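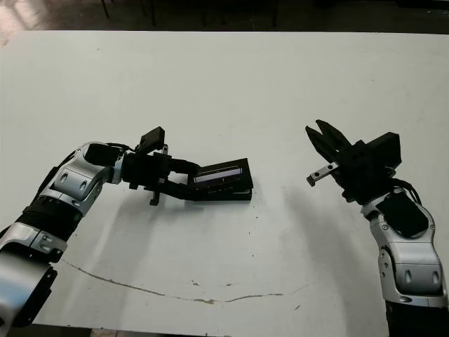
Furniture care company Tikholm is delighted to announce that its table repair service, which has spent the past few years going from kitchen to kitchen in and near Drirdale, will be opened up to households in 14 more towns from 02/05/2022, with bookings taken by phone, online or over the counter at the Drirdale workshop. The service looks after tables of every sort, from old farmhouse pieces that have been in the family longer than anyone can remember to the plain white tabletop, like the one shown with this release, that so many of us have chosen for our homes in recent years. Pale tops are lovely to live with and make a small room feel a good deal bigger, but they do show every mark, and they now make up the largest share of the enquiries that come through our door.

The idea is a simple one. A member of the Tikholm team visits, takes a proper look at the table in daylight if at all possible, and talks through what can be done before anyone reaches for a cloth. Quite often the answer is a good clean and a bit of patience. Sometimes a top needs to be filled, rubbed back and refinished, and in that case it comes away to the workshop and is returned within seven days. Customers who can't manage without a table for that long (and with children at home, who can?) may borrow one of our folding tables free of charge, and we are pleased to say that we have just bought a few more of them for exactly this purpose.

Alongside the wider service, Tikholm is launching Ilunar, a cleaning paste for light-coloured tabletops. It has been tried out in the homes of 200 of our existing customers, to whom we are enormously grateful, not least for the long and thoughtful letters that many of them sent back with the empty tubs! Their comments led us to make the paste a little thicker, to take out the lemon scent that was in the first batch, and to give the tub a lid that can be opened with damp hands. Ilunar is sold with a soft cloth and a leaflet in large print. It should be left on the mark for three minutes, wiped away with clean water and dried straight afterwards. We do ask people to try it on a hidden corner first, and to keep it well away from waxed or oiled wood, for which our older Lozano balm is still the right choice.

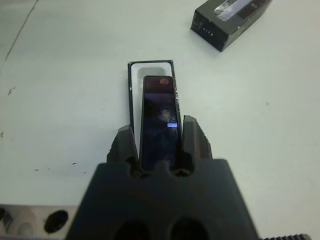 One Drirdale customer, writing to us after the trial, told us she had been hiding a ring left by a hot casserole under a fruit bowl for most of her married life, and that she would happily have paid for the paste twice over just to be able to put the bowl somewhere else. She also said the cloth was too small. We have listened, and the cloth in the finished pack is half as big again.

Letters like hers are a large part of why we do this work. A table is where the homework gets done, the bills get opened and the birthday cake gets cut, and it seems a great pity to us that so many perfectly sound ones are taken to the tip over a stain or a scratch that could have been put right in an afternoon. Where a table really is past saving, we will say so kindly and without charging for the visit, and we can usually find a use for the legs.

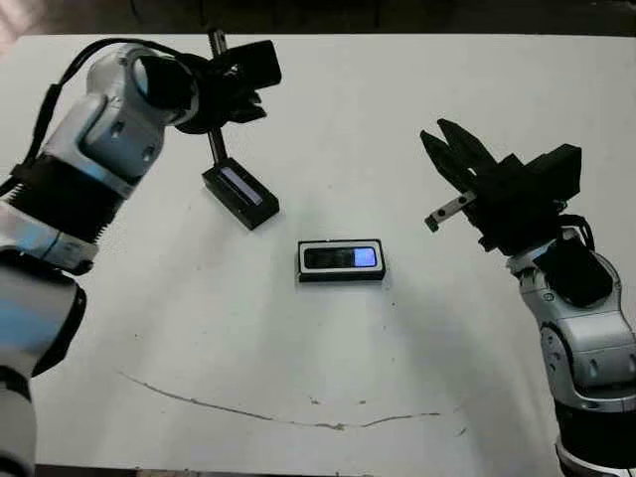

A thin scuff line and a small brownish blotch on an off-white tabletop.

For those who like to do things for themselves, the Drirdale workshop will also hold free drop-in mornings throughout August. Visitors are welcome to bring a drawer front, a tray, a stool or anything else they can comfortably carry, and our staff will show them how to tell a mark that sits on the surface from one that has gone further in, how to lift candle wax without scraping, and when to stop rubbing. There will be tea, and there will be biscuits, and there is no need to book. Dogs on leads are welcome in the yard but not, we are sorry to say, near the varnish.

Home visits can be booked from today at the standard price, and existing customers will find a voucher for a tub of Ilunar in with their next letter from us. Shops wishing to stock the paste or the Lozano balm are warmly invited to ask the Drirdale workshop for a trade list and a sample tub.

ENDS

Filed under: Home & Interiors, Furniture Care, Company News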